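Bunness Council Puts Off Lobbyist Sign-In Rule, Again

The Bunness city council spent most of Monday evening debating whether lobbyists should have to sign their names in a book before visiting members at City Hall. After two hours and a short break for sandwiches, it voted to talk about it some more in April.

The proposal, brought by council member Yareli Becerra, runs to a single page. The amendments to it now run to 16. One would exempt visits under ten minutes. Another would exempt visits "of a social nature," a phrase that drew a long cough from somewhere in the public seats.

"I asked for a book and a pen," Becerra said. "We're now on our third definition of the word 'visit.'"

Members heard from 35 residents, all but two of them in favor. The two against were a consultant for Vitbridge, the paving contractor, and a man who had come about a stop sign and was called up by mistake.

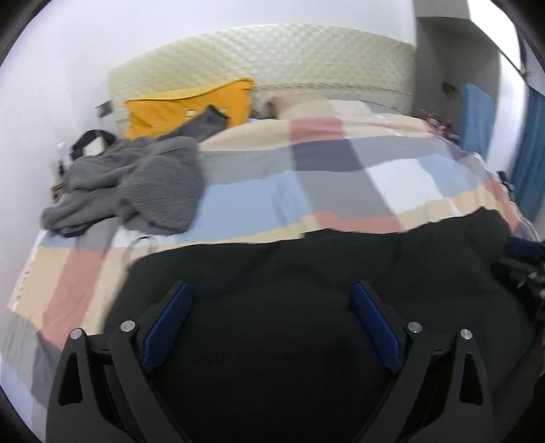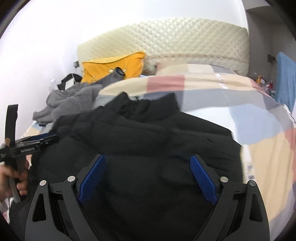 City Desk, Local Government Team

Campaign filings show that Vitbridge and the parking firm Prisent together gave to five of the seven sitting members last year, in 104 separate donations. Each of the five told the meeting that the money had no bearing on the vote. They then voted together.

Council president Gautier, who moved for the delay, said the city should avoid rushing into anything. The sign-in book was first suggested six years ago, under a different mayor and in a different building.

Staff put the cost of the plan at $93, pen included. A member from the east side asked whether a study of that figure might be useful and was told a study would cost more. He asked for the study.

Residents who want to speak at the next session have to register ahead of time with the clerk, giving their full name, street address and reason for coming. The form is at the front counter, next to the sign-in sheet for the public.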